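How to Check a Claim About an Ancient Building Before You Repeat It

Most of what gets said about Greek temples online was copied from somebody who copied it. I have read that the columns at one site lean inward so exactly that they would meet at a point miles up in the sky, and I have read four different distances for that point. Treat every figure as a rumor until you have done some work on it. The steps below take an afternoon, and less once you have done it a few times.

Step 1. Write the claim down as one plain sentence

"The Greeks used perfect proportions" can't be checked. It doesn't say which Greeks, which building or which proportion. "The front of this temple is twice as wide as it is tall" can be checked, at least once you ask where "tall" begins. From the ground? From the top step? With the roof or without? If the sentence falls apart at this stage, drop it and save yourself the trip to the library.

Step 2. Find out what is still standing

A lot of temples are a floor, some drums and a drawing. The drawing was made by someone who had to guess at the upper parts, and a guess that has been reprinted for a century starts to look like a measurement. Look for the words "restored" or "reconstructed" near any elevation. If the height comes from a restored drawing, your claim is a claim about the drawing.
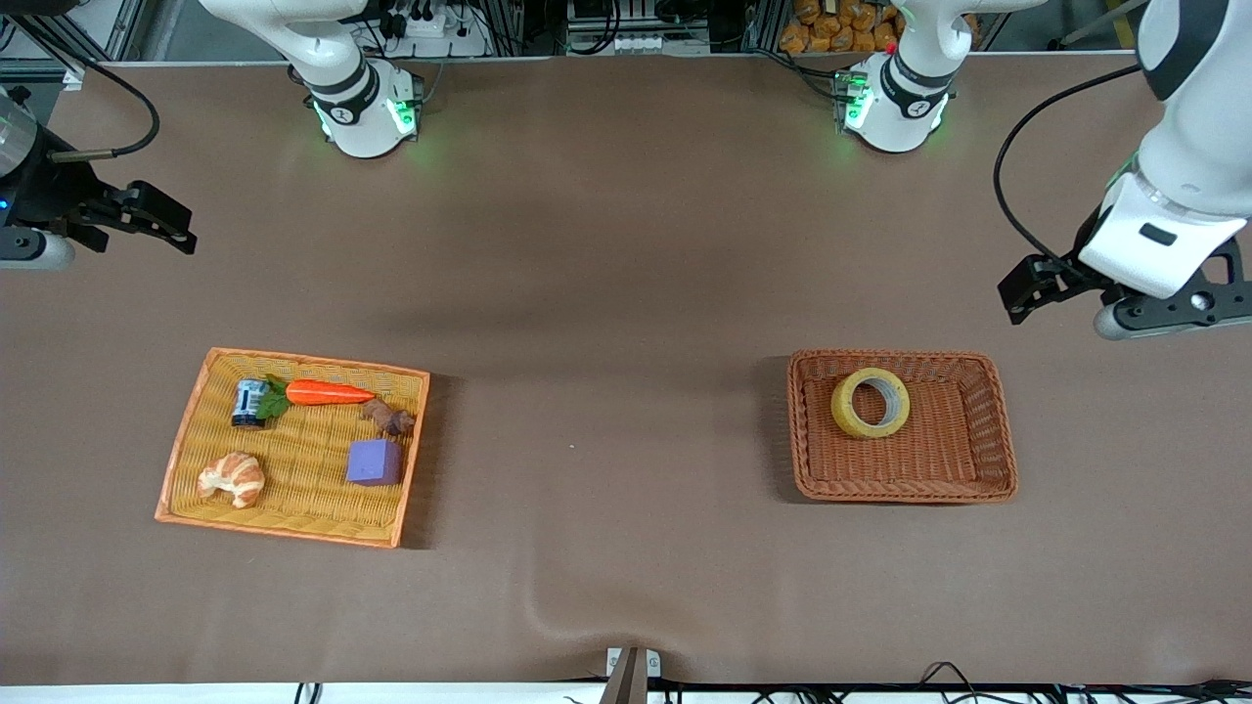

Step 3. Trace the number back

Start with the page where you found it and follow its notes. Olanrewaju Onuoha, who runs the evening reading group in Tradville, had us do this with a single column height. We went through 13 books. Only 3 cited anyone who had put a tape to the stone, and the rest cited one another. Stop when you reach an excavation report or a survey. If you never reach one, say so when you repeat the claim, or don't repeat it.

Step 4. Test the ratio against other ratios

This is where the golden rectangle people lose me. Take any building with steps, columns, a beam and a gable, and you have dozens of lengths to divide by one another. Some pair will land near the number you like. Before you get excited, pick three other ratios in advance and see if they fit just as well. Use the same starting and ending points each time, and don't move the edge of your rectangle to help it along.

Step 5. Be careful with ancient authors

Vitruvius gives rules for temples, but he was a Roman writing centuries after many of them went up. He may record what builders did, or what he thought they should have done. Quote him with his date attached.

Step 6. Write down how sure you are

I use "measured," "restored" and "somebody said." Most of my notes end up under the last one.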